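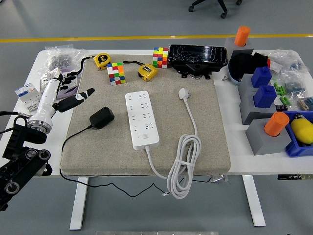
Tuesday, after lunch

Bench notes, written by Ľubica Jurčo. Please add your remarks at the bottom and not between my lines, last time I could not find again what I wrote myself.

**Power strip**

I started with the white strip because it is the thing everybody asks me for. It will go to the long bench by the window, where we have only one wall socket and the soldering station wants it all the time. The cord is two metres long. From the wall socket to the end of the bench I measured 128 cm along the skirting board, so we have enough, and the rest must be tied and hung on the hook. It must not lie under the chair. Last winter a castor went over the old cord so many times that the outer layer opened, and I do not want to see this again.

I keep the cord in a loose bundle, with big loops. Jiletti from the store room sent us the previous one wound very tightly round the strip, and it never became flat after that.

Checks for the strip, same as always:

- wipe with a dry cloth, no spray
- look along the whole cord in good light, also near the plug
- push a plug in every socket and feel if it holds
- switch on, switch off, listen
- label with month (April) and my initials

I did the first three before the coffee. One socket felt a little softer than its neighbours. I wrote it on a paper and I will try it again with another plug, it can be that my test plug is simply worn. The label waits until this is clear.

**Adapter**

The black adapter is still without a home. I asked in the corridor and Rusnák's people say it is not theirs. If I do not find which device it belongs to by the end of the month, it goes to the box "unknown supplies" with the output values written on tape. Please do not try it on your own device to see if it fits. The plug fits in many things and the voltage does not.

**Tape measures**

We had a small disagreement about the tapes, so I compared the two yellow ones against the steel rule. At 100 cm they say the same. At 200 cm one is longer by a hair, less than I can read properly. My opinion is that it comes from the hook at the end, which must move a little but on this one moves more than it should. For shelves and cables it makes no difference. For the drilling plan of the Lorkari cabinet please use the steel rule, and write in the plan that you used it.

The tape with the bad hook got a dot of nail varnish on the underside. I had nothing better.

**Printed blocks**

The grey blocks are good for holding round things upright, better than I expected when I saw the drawing. The blue capped containers stand well and do not turn when I pull at the cap. The orange cylinders I would like to have a bit deeper. If somebody prints the next set, please make the hole deeper and leave the outside size as it is, so that they can still stand in the drawer.

**Small parts**

The clear bags are the weak point of this bench. In a bag one sees the parts but one does not see the size, and then every bag is opened and closed ten times. I want to sort them this week:

1. metal parts by thread, one bag for each size
2. components by value, in the flat drawers from Brorkelico
3. everything I cannot name in one bag with a question mark

The circuit breaker module should be kept away from the table edge. Its place is in the electrical drawer, second from the top, together with the rail clips.

**Black housing**

The top has scratches. I tried to think if polishing makes sense and I say no, it goes inside a cabinet where one looks at it once a year. More important are the small mounting tabs, because a tab that breaks cannot be glued well. Do not put it in the bin with heavy tools.

**Puzzle cubes**

The 4x4 and the 5x5 may stay. I use them when I wait for the printer, and I am still not able to finish the last edges on the big one. Whoever knows the method, please show me slowly.

Open for tomorrow: soft socket with a new plug, hook by the window, ask Jiletti for more cable ties (the wide ones).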